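October 18, 2020
Dye bench notebook, wool side

5 shares | 2 comments

Orange at last! A real one, from madder and weld, on the plain Kameo wool, and it came off the drying rail this morning looking even better than it did going on. I want to get everything down while my fingers are still stained and before I start remembering it as easier than it was.

Where we were: the last batch gave us brick, rust, more brick, and that sad salmon that everyone was polite about. All of those were madder alone with the heat creeping up. I've been convinced since January that the brown was coming from the heat and that we should stop blaming the roots. This run was meant to settle it, at least for our own water and our own pot.

Setup. Seven skeins of the Kameo, 30 g each, tied loosely in figure eights with cotton so the ties wouldn't take much color. Scoured with the neutral soap, long soak, left to cool in the pot. I was lazy about scouring in the spring and paid for it with blotches, so this time they sat overnight and I'm glad. The soak water came out surprisingly yellow for wool that is sold as clean. Mordant was alum, same tub as before, no cream of tartar in this round (I know, I know, but I wanted fewer things moving). Brought up slowly on the Andex hotplate and held under a simmer, then left in the bath until the next morning.

About the Andex plate: the dial still lies. What it calls low is a cheerful medium. I went back to lifting the pot onto the wire trivet and that tamed it nicely. If anyone else uses it for madder, please use the trivet and keep the glass thermometer in the whole time. I've put the trivet on the hook next to the sieve.

Madder was the new sack from Lashari, chopped root, and it is gorgeous stuff. Smells like a garden shed. I ground it in short bursts in the old coffee mill, poured on hot water, and strained that first water off into a jar. It holds a lot of the tan and yellow, and I wanted the red to come through without it. The jar is on the shelf behind the vinegar, labeled, and I would love to see what it does on silk. The root itself went back into the pot in a stocking with a pinch of chalk, as our water is so soft.

Skeins 1 to 5 in the pot together, cold, and up very, very slowly. I stirred like somebody guarding a custard. Two skeins held out for the weld-first test, see further down.

What I saw, in order: nothing for ages, then a faint peach, then a shrimp color that had me worried, and then within a short stretch it all jumped to a proper warm coral. I took the first skein out right there. It has stayed coral on drying, a touch lighter than when wet, and the color goes all the way through to the middle of the twist. The others stayed in with the heat off and crept on toward red overnight. The last one out is a true madder red with no brown in it that I can see by the window. So keeping the heat down did matter, or it mattered in this pot with this root. I did also change the sack and add the chalk, so the claim isn't as clean as I'd like it to be. Next run has to be the old root, new temperature, with and without chalk. Very keen to do that one.

Then the weld. I expected weld to be the dull half of the day and it was a joy. Dried stalks snapped up small, simmered, strained through muslin, a little chalk again, and the bath went from pond to highlighter in front of me. The coral skein went in for 30 minutes and came out orange. Just orange. Clementine skin, marigold, traffic cone, whatever you like to call it. I rinsed it and hung it up and kept going back to look. 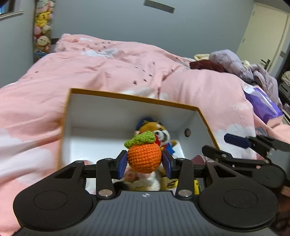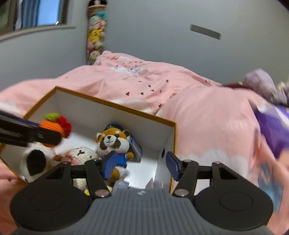
Toys, box and bed. First one the crocheted orange with the fuzzy green leaf, second one the red panda in his sailor cap.

The two held-out skeins went the other way round, weld first and madder over the top. Same baths, so both were somewhat spent by then, and I should have thought of that before I started. Results are softer and more golden, apricot with a bit of honey in it. One of them is slightly uneven where it floated; I pushed it under with the spoon but it kept popping back up like a duck. Lovely all the same. If I had to pick yarn for a hat I'd pick these. For anything that wants to shout, madder first.

Notes on how the yarn feels: the orange skein is a little crisper than the undyed one. Could be alum, could be the second trip through heat. A drop of hair conditioner in the last rinse helped on the red skein, so I'll try it on all of them. No felting anywhere, which pleased me no end given how much I fussed and stirred. The ties left pale bands on the coral where I'd pulled them too tight. They will disappear once it's knitted up, but I want them looser next time.

Swatches. I knitted a small square from each skein and also crocheted a little disk from the orange, and it was striking how different the same yarn looks in the two. Knitted flat, the color reads smooth and even and a bit paler. Crocheted tight, in single crochet, every stitch is a bump with its own shadow and the whole thing goes deeper and redder. I put them side by side under the lamp and would have sworn they came from different pots. Worth telling people who order by color card, because our cards are all wound yarn and that looks like neither! I'd like to have the cards redone with a knitted and a crocheted patch next to the winding. It would be a lot of small squares, and I'm happy to make them.

Lightfastness: strips of every skein are in the Firnano window frame, half under card, half bare, facing south. Weld is the better behaved of the yellows people use, and madder has a good name too, so my hopes are high, but orange by overdye can drift if the yellow goes first. I'll be watching for it turning pinker at the bare end. First look in January when the next Firnano strips come down, unless I crack and peek. The old onion-skin strip is still up there and has gone to a rather charming parchment, so leave it for comparison.

Wash test done on the orange and the red only. Hand wash, neutral soap, wool with a white cotton rag folded in. Rag came away with the faintest blush from the red on the first wash, clean on the second. Nothing from the orange. I did not test with ordinary laundry powder and somebody will ask, so it's on the list. Madder can shift toward pink in anything alkaline and I'd like to see by how much before we write a care label.

Cleanup. Spent madder is in the bucket with the lid, and there is still color in it. Yesterday I'd have said compost, but I dipped a scrap of fleece in while tidying and it picked up a delicate shell pink. So please don't tip it! I'm going to run it to exhaustion with whatever odds and ends are in the scrap bin. By my count of the bin there are more than 30 mini skeins in there, all mordanted and none of them labeled, which is on me.

Weld bath won't keep, so that went down the sink. Pots scrubbed. The big enamel one has a chip by the handle and I've turned it to the wall so it gets noticed. Iron pot stays on the other side of the room as before; the smallest trace of it would have turned all this to mud.

For the next run:
- old root against new root, same low heat, trivet on
- chalk and no chalk
- fresh weld bath for the weld-first skeins
- cream of tartar back in for one pair
- looser ties, bigger spoon, something to hold the floaters down
- conditioner in the last rinse
- try the jarred first water on silk

Yarn stock: enough Kameo for one more run of this size, then we need to order. Ask whether the new lot comes from the same mill run, as the last change in base white threw every yellow off. Lashari root is fine for a good while, sack is nearly full and it's in the tin with the tight lid.

The orange skein is hanging on the nail by the door. Clean hands, please, but do go and look at it in daylight.

2 comments | Share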